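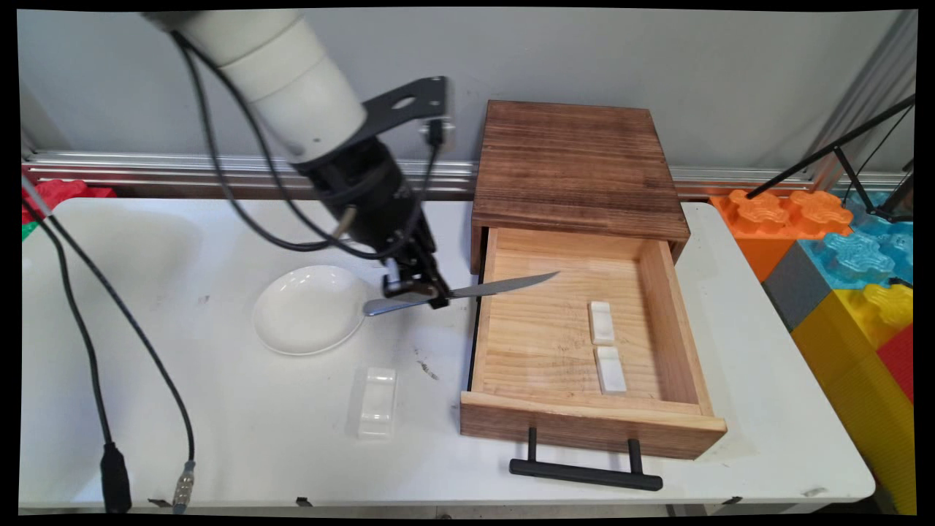
Wooden box with a dark top and a lighter drawer, pulled open.

Grarell Furniture Refinishing, Brelcombe
Frequently Asked Questions
Updated April 6, 2018

Do I need an appointment to bring something in?
For anything you can carry by yourself, no. For anything that needs two people and a blanket, please call first so we can clear a path. We once had three dining sets arrive before lunch and spent the afternoon climbing over chairs to reach the phone.

How much does it cost to refinish a table?
It depends on the table, and we know how annoying that is to read. A plain kitchen table with straight legs starts at $645, stripped, sanded, stained and finished. A dresser with four drawers starts at $715. A rolltop desk is $934 and up, mostly up. Carving, leaf edges and fourteen coats of porch paint all add to the bill. We look at the piece, write down a number, and stick to it unless we find something awful underneath, in which case we call you before going any further.

Is my piece worth refinishing?
In money, often not. If your grandmother's sideboard would sell for $80 today, it will not sell for $2000 after we are done with it. If you like it and want to keep using it, go ahead. Ilse Nolte, who owns the shop and does the estimates, has talked plenty of people out of spending money here. Her accountant has mentioned it.

Will refinishing ruin the value of an antique?
It can. If you suspect the piece is old and important, see an appraiser before you see us. We can clean and wax an original finish without removing it, and on a good piece we will probably suggest that first.

Can you match the color of my other furniture?
Bring us a drawer or a door from the other furniture. Please don't bring a phone photo, a paint chip, or the word "honey." We make a sample board, you take it home, and you look at it in your own light. Two sample boards are included. People who ask for a sixth are charged for it.

Can you make dark wood light?
Sometimes. Stain comes out of oak fairly well and out of pine badly. Some wood is just dark all the way through and has no plans to change.

Do you do veneer?
Yes. We glue down lifted edges, patch chips and replace whole sheets if it comes to that. Please do not iron it first. We know there is a video.

My drawers stick. Is that included?
If we're already refinishing the piece, yes. If sticking drawers are your only problem, rub a plain candle along the runners and try again in dry weather. That advice is free and has cost us a fair amount of business.

What finish do you use?
Wiping varnish on tables, lacquer on most dressers and bookcases, and Zastero hard wax oil if you want something you can touch up at home. No finish is proof against a hot pizza box, whatever your brother-in-law says.

How long will it take?
Five to seven weeks. Longer if you dropped it off in March, when the whole county cleans out its attics at the same time.

Do you do upholstery?
No. We take the seats off, bag them, label them, and hand them back to you with the screws. If both jobs need doing, have the wood done first.

Where are you?
Behind the Cherkaoui building, down the alley, green door. The front entrance belongs to a dentist. They are very nice about it, but they'd rather not sign for your hutch.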